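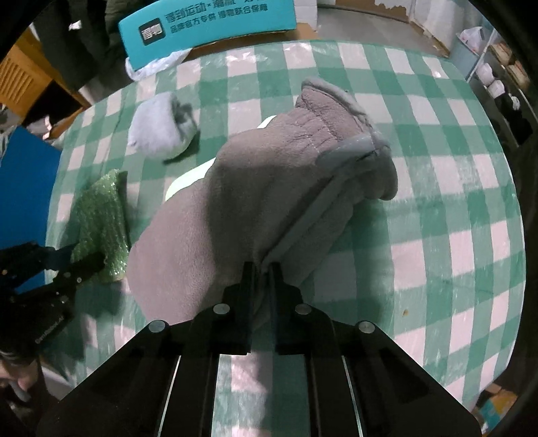 Figure 1. Grey fleece on a tablecloth. Fleece is a knit with a raised pile.

Textiles in the Home, Unit 4: Fibers, Fabrics and Finishes
Notes for the session of June 25, 2018
Instructor: Lerato Radebe

Bring these notes to the lab. The reading for this unit is the Honkanen packet, first two sections only. The third section is on dyeing and we will get to it in July.

1. Fiber, yarn, fabric

Keep these three words apart. A fiber is the hair-like raw material: cotton, wool, flax, polyester, nylon. A yarn is many fibers twisted or laid together. A fabric is what you get when yarns are woven or knitted, or when fibers are pressed or bonded without any yarn at all (felt is the common case).

People mix up the fiber and the fabric all the time. Satin is a weave. Silk is a fiber. You can have a polyester satin, and most of the satin sold today is just that. In the same way, "flannel" may be cotton or wool, and "jersey" tells you only that the cloth is knitted.

2. Natural and manufactured fibers

Plant fibers (cotton, flax, hemp) are mostly cellulose. They take up water well, wrinkle easily, and scorch under a hot iron. They burn with a smell like burning paper.

Animal fibers (wool, silk) are protein. Wool has overlapping scales on its surface. When it is wet, warm and rubbed, the scales catch on each other and the cloth shrinks and thickens. This is felting and it can't be undone. Protein fibers are damaged by chlorine bleach.

Manufactured fibers come in two groups. Rayon and acetate start from cellulose that has been dissolved and re-formed. Polyester, nylon and acrylic are made from chemicals that come mainly from oil. The second group takes up very little water, dries fast, builds up static, and softens or melts with heat.

3. Weaves and knits

Plain weave: each crosswise yarn goes over one, under one. Strong, flat, the same on both sides.
Twill: the crossings step over by one each row, which gives a diagonal line. Denim is a twill.
Satin: long floats on the surface. Smooth, shiny, snags easily.

Knits are made of loops. The loops open when the cloth is pulled, so a knit stretches even when the fiber in it does not. Ruaridh Lamont will bring the hand loom and a set of needles so you can compare.

4. Pile and napped fabrics

Pile fabrics have loops or cut ends standing up from a base. Terry cloth has loops, velvet is cut. Napped fabrics are brushed after they are made, so that fiber ends are pulled up out of the yarn.

Polyester fleece is knitted first, then brushed and sheared. The raised surface holds still air, and still air is what keeps you warm. Wind goes through it easily. It also pills: loose ends work up into small balls where the cloth is rubbed, usually at the cuffs and under the arms. Wash it inside out in cool water and skip the fabric softener, which coats the fibers and flattens the pile. Keep it away from a hot iron.

5. Coated and plastic goods

Some household goods that we call "cloth" are plastic sheet, or a fabric with plastic on one face. They wipe clean and do not absorb spills. They crack along old folds, so roll them for storage. Checks and stripes on this kind of material are normally printed. A woven check, gingham for instance, is made with colored yarns and shows on both sides.

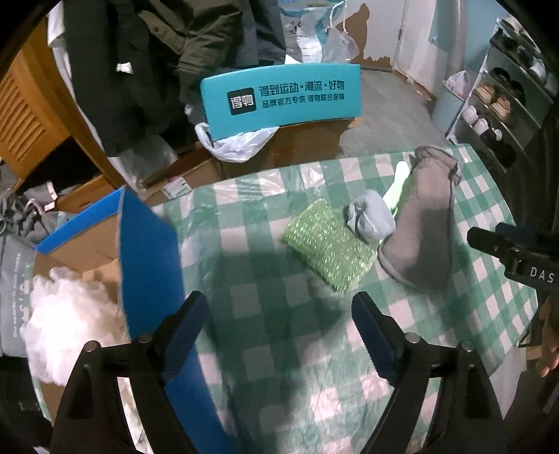

Figure 2. Plastic table covering in a green and white check.

6. Fabric weight

Weight is given in grams per square meter. To find it, cut a square 10 cm on a side, weigh it in grams and multiply by 100. A sample that weighs 4 grams comes out at 400, a heavy cloth. Weigh at least two squares — one from near the edge and one from the middle — and average them.

7. For the lab

Sohail Rana's group starts at the burn station, Lefteris Sarantis's group at the scales. Switch halfway. Tie back long hair and use the tongs. Samples are numbered 1 to 23. Sample 19 is a blend, so write down everything you notice before you name it.

The lab sheet is worth 25 points. Hand it in with your samples stapled to the back.

Terms to know: staple, filament, warp, weft, float, nap, pile, pilling, felting, blend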